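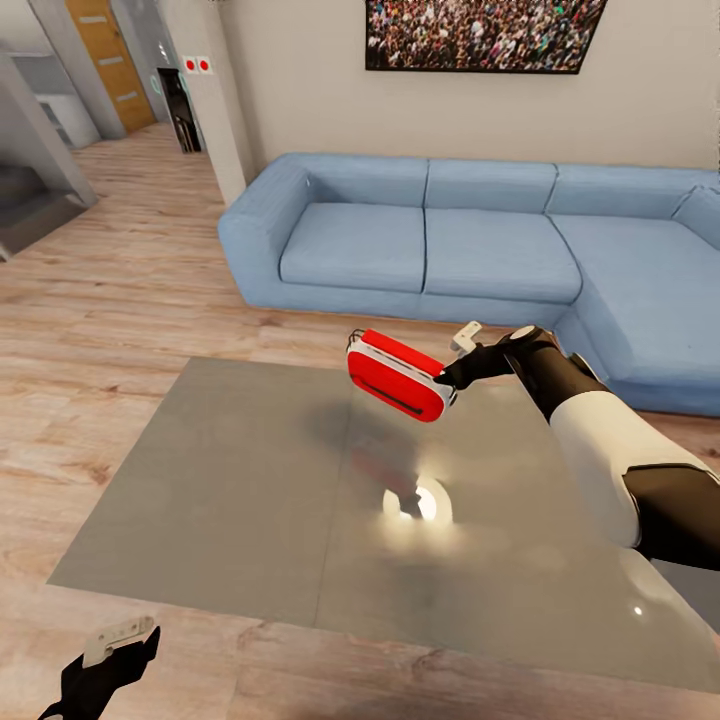

Shared kitchen at Ekdale: what changes this spring

The shared kitchen on the ground floor of Ekdale reopened on 22 Feb 2025 after a month of work on the drains and the wiring. Most of you have been in to look at it by now. This item goes through what is different, how booking works, and a few matters that came up at the residents' meeting and needed a proper answer in writing.

The work

The old drain under the double sink had sagged in the middle, so food scraps collected there no matter how often the trap was cleaned. The plumber replaced the full run to the outside wall and set it at a steeper fall. The trap is now a screw type that comes off by hand. If the sink is slow, look there first before calling the office. A bucket is kept in the cupboard underneath.

The electrical work took longer than planned. Everything along the back wall used to be on one circuit, and anyone who cooked there last winter knows what happened when the kettle, the toaster and the big oven were on together. There are now separate circuits for the ovens, the refrigerators and the counter outlets. The counter outlets are split again into left and right. You can run a kettle on the left and a toaster on the right without trouble. Two kettles and a toaster on the same side will still trip it. The breaker panel has moved from the storeroom to the hallway, where it can be reached without a key. Each switch is labeled. If one trips, unplug what you were using, reset it once, and if it goes again leave it off and write it in the book.

The floor has not been replaced. We had a price for new vinyl and decided to wait until next year. The loose piece by the back door has been glued down.

Cost

The work was paid for mostly out of the building reserve. The remainder came through Fundura, the online collection page we set up in August, which took in contributions from 13 households. Thank you to all of them. The page is now closed. If you meant to give and did not get to it, please hold on to your money for the floor.

Several people asked whether monthly fees will rise to pay for this. They will not rise this year. The reserve is lower than we would like, and the budget for next year will need to put something back into it. A draft will be sent out before the annual meeting, and there will be time to comment on it.

Booking

The paper calendar on the door has gone. It was hard to read, pages went missing, and twice last year two groups turned up for the same evening. Bookings now go through the office, either by phone at extension 362 or in person during office hours. The week's schedule is printed and posted on the door every week, and any changes are written in by hand.

You do not need to book for ordinary use. Anyone who lives in the building can come in and cook at any time between six in the morning and ten at night. Booking is for when you want the whole room, for a birthday meal or a large batch of something. A booking can be up to four hours long, including cleanup. Each household can hold two bookings ahead at a time. Once one of them has passed, you may make another.

During a booking, other residents may still come in to get food out of the refrigerators. Please let them by. Please also keep the walkway to the back door clear, as it is a fire exit.

There is no charge for a booking. There is a deposit of 100 dollars for groups of more than a dozen people, returned the next working day if the room is left in order. In the past year one deposit was kept in part, to pay for a burned countertop. All the others were returned in full.

Small appliances

This part of the meeting went on longest, so it gets the most space here.

Over the years the kitchen has filled up with appliances that residents left behind when they moved or bought something new. Some of these were very useful. Many were not. When the room was cleared for the electrician, we found several items with cracked plugs or frayed cords, a rice cooker with no inner pot, and a number of blenders that did not start. Everything with a damaged cord has been thrown out. Items that worked but had no clear use in the kitchen were put on the giveaway shelf in the lobby, and most of them went within two days.

From now on the kitchen will have a fixed set of appliances, bought by the building and replaced when they wear out. The list is short: kettles, toasters, a stand mixer, a blender, a slow cooker and a large coffee maker for meetings. If you think something is missing from the list, tell the office. A waffle iron has been suggested by more than one person and will be looked at when the budget allows.

You are welcome to bring your own appliance down to use. Please take it home again the same day. Anything left overnight will be moved to the shelf in the office with a note of the date, and kept for a month. After that it will be given away. Please do not leave appliances in the kitchen as donations without asking. We know this is done kindly, but each one has to be checked before others can use it, and there is not much storage.

On cleaning: toaster trays slide out at the bottom or back. Unplug the toaster, let it cool, pull the tray and empty it into the trash, not the sink. Do not turn a toaster upside down over the counter. Do not put a knife or fork into one to get bread out, even with the switch off. Kettles are to be emptied at the end of the day. The hard water here leaves scale quickly, and standing water makes it worse. The kettles will be descaled every other week with vinegar. When this is being done there will be a note on the kettle. Please read the note before making tea.

The stand mixer is heavy. It stays on the low counter and should be used there. Its bowls and beaters are in the drawer below and can go through the dishwasher, apart from the whisk, which is washed by hand.

Refrigerators and shelves

Both refrigerators have been defrosted and cleaned. The shelf labels with names from past years have come off. If you want a space, write your apartment number on a piece of masking tape and put it on the shelf. One half shelf per household, please. Tape and a marker are in the top drawer by the door.

Food without a number or date is thrown out on cleaning day. Condiments in the door are for everyone. Raw meat goes on the bottom shelf in a covered container.

The dry goods shelves have been moved away from the oven, where it was too warm for oil and flour. Please use containers with tight lids. We had moths last summer, and it took a long time to get rid of them. If you see any, tell the office right away.

Cooking classes

Ritu Shakya will run her evening class again, starting next month. Last year's group covered dal, flatbreads and several vegetable dishes, and this one will begin with the basics again so that new people can join. There is room for eight. Residents pay only for ingredients. A signup sheet is at the office, and anyone who was on the waiting list last year will be called first.

Ritu has asked that people bring an apron and a container to take food home. She would also be glad of a helper to set out the ingredients an hour ahead. Helpers do not pay.

There was interest in a class on canning and preserving as well. We do not have a teacher for it yet. If you have done this kind of work safely for some time and would be willing to lead one or two sessions when the tomatoes come in, please speak to the office.

Trash and compost

The bin area behind the building has a new latch, put in after raccoons opened the old one. It needs to be lifted and then turned. Please check that it has caught before you walk away.

Food scraps go in the green bin with the lid. Jacquet, the company that collects it, will not take bags of any kind, including the ones sold as compostable. Last month they left the bin unemptied on account of bags. Coffee filters and plain paper towels are fine. Bones, grease and shells go in the regular trash. Cooking oil should be cooled and poured into the can marked for oil, which is emptied by the same firm when it is full.

Cardboard should be flattened. Pizza boxes with a lot of grease on them go in the trash.

Noise

The apartments directly above the kitchen can hear chairs being moved. Felt pads have been put on all of the chair legs. Please lift chairs when you stack them, and keep the radio low after nine. The exhaust fan is louder than the old one on its top setting. The middle setting is enough for most cooking - the top one is meant for frying.

Still to come

A new door closer has been ordered from Gorkden and will be fitted when it arrives. Until then, pull the kitchen door shut behind you so that cooking smells do not go up the stairs. The light over the left sink is on order too.

A fire blanket and a new extinguisher have been mounted next to the hallway door. Please take a minute to see where they are and read the steps printed on them. If either is used, even briefly, report it the same day so that it can be replaced.

Problems with anything in the kitchen should be written in the book on the hook by the door, with your apartment number and the date. The book is checked every morning the office is open. For a leak, a gas smell or anything else that cannot wait, call the emergency number posted at the front entrance.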